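Drindo Bios support log
Ticket: Age and birthplace wrong on Lukian Shevchuk profile
Status: Open
Priority: Normal (reporter asked for High)

Reported by the office of L. Shevchuk

The page says he is 46. The line right under it gives a birth year that makes him 45 for most of the year. It also says he was born in Dolik. He was born in Marchuk and moved to Dolik as a kid. Net worth is listed as 4,000 in one paragraph and 800 thousand in the fact box. Please fix all of it.

Trygve Aasen, first reply

I changed the birthplace by hand. As for the age, I was told in December that the age field "updates itself." I have my doubts. I opened 16 profiles with the same template and the ones I checked against the birth year were stuck on whatever age they had when the page was first written.

Net worth: I can't find where either number came from. The source field says "various." I took both out.

Reply from Camen (template vendor)

Please clear the cache and republish. This resolves most age problems.

Trygve Aasen

Cleared and republished. Age still reads 46. I did it again at 4:15 pm in case I was holding it wrong. Same. Republishing also put "Dolik" back in the birthplace line, so I now suspect the template keeps its own copy of the facts and writes over ours. Camen says this can't happen. It happened twice.

Reply from Camen

Can you confirm the profile's photo gallery loads in full after the republish? A stalled gallery can hold back the fact box.

Trygve Aasen

It loads. 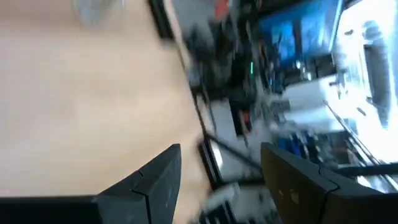
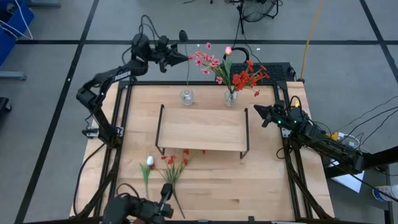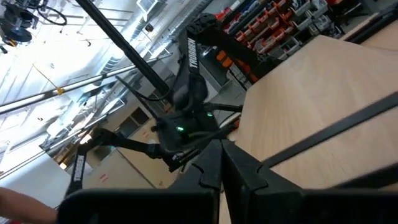 Steps still to try

1. Turn off the age field and type the birth year only. Readers can do the subtraction.
2. Lock the birthplace line, then republish and see if Dolik comes back.
3. Ask Camen for the change history on record 3,467. They have promised it once already.

I'm not closing this on the word of the vendor. If step 2 fails, the profile comes down until someone can show me where the facts are stored.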